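Okay so people keep asking me when the robots are coming to do the laundry and the shelves, and I have opinions. Thread, sorry in advance.

I worked retail for years before any of this. Hats, scarves, sunnies, the whole front-of-shop mess. At Dokside we had 579 hats on the floor one March and I reckon I touched every one of them every day. So I care about this more than is healthy!

Everyone shows you a robot arm moving boxes. Boxes are easy – they stay box-shaped. Try a fitted sheet. Try a bra. Try anything my kid has worn to the beach.

Mitra Nouri (we did our stock shifts together back then) bet me 2 coffees that a machine would be tidying a display table by now. I said no chance. She hasn't paid up and keeps arguing about what "tidying" means.

To be fair to her, vacuums are sorted. Mine bumps into the same chair leg every morning and I still love it. Floors are flat though, and nothing on them needs its brim fixed.

My test for any household robot is dead simple. Can it put a soft hat back on a stand so a customer would want to pick it up? You've got to find the opening, keep the brim from folding under, get it over the top and turn it so the badge faces out. A teenager on their first shift gets it in a minute.

Usa Sitthichai runs a little shop now and told me she'd pay 2000 dollars tomorrow for something that did only that, overnight, with the lights off. I'd pay nearly 1000 for one that pairs socks, and I'd name it.

What I like lately is people doing the chore themselves with grippers in their hands, so you get a feel for what a pair of jaws can and can't manage. Pinching fabric with no fingertips looks so fiddly. 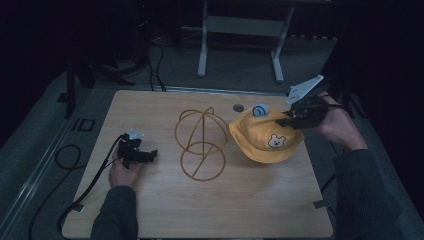 Yellow bucket hat, wire stand, two grippers. Bear patch for morale.

I keep looking at that grip near the crown. I'd have gone for the brim with both hands, but then I've got thumbs.

So, my answer for the shop floor: not yet. Ask me again when one can do a beanie bin in the sales. Mitra, I take a flat white.

Last updated: March
Contact | © Dokside Notes | Back to top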